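Stastau Flowers - table bouquet set

README, last touched March 7, 2026

What's in here

Notes and pictures for small table bouquets. Short stems, small vases, mostly carnations, roses and daisy types. Started as a folder for the Drandthorpe shop counter and grew from there. 400 pictures, split by vase and by main color. Gifty Quansah did the sorting and most of the labels, ask her before renaming anything.

Folders

loose - bunches with no vase yet
vased - anything standing in glass
mixed - both on the same table
notes - one text file per session, some very thin

The mixed folder is the one people ask for. Bunches and finished vases side by side, so you can compare fullness before deciding how many stems to pull. Red against white is the most common pairing. Daisies get their own vase nearly every time, they look lost next to a big red bunch. 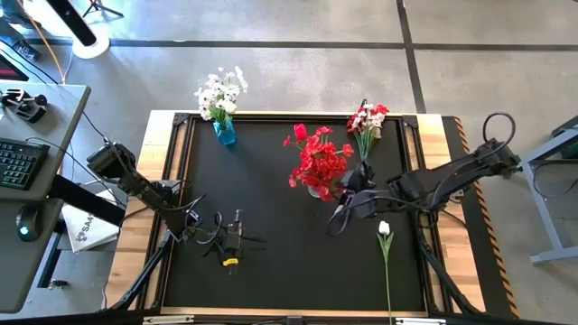
Color labels go by petals only. Leaves don't count, vase doesn't count. A red and white bunch is "red-white", never "pink", even when it reads pink from far away. White daisies with yellow centers are still "white". We went back and forth on that one in November and it stays.

Flower names

Use the plain name: rose, carnation, daisy-type. If you can't tell a rose from a carnation in a tight bunch, put "rose/carnation" and move on. Dont guess. Old labels from the Berhe batch say "filler" for any small white flower, those still need fixing.

Vase labels

clear, blue, other. Tinted counts as blue even if very pale. If the blooms cover most of the glass, label what shows and add "hidden".

Known problems

- 2 session notes are missing, both from the loose folder
- "carnaton" is misspelled in the older label files, search for both
- 90 pictures have a color label but no flower name
- stem length was never written down, sorry, can't be recovered now

Using it

Fine for shop training, care sheets, class handouts. Credit Stastau Flowers. Irkano has a copy but it's an older one, get the files from us insted. Fixes to Gifty, one file per message please - she loses track otherwise.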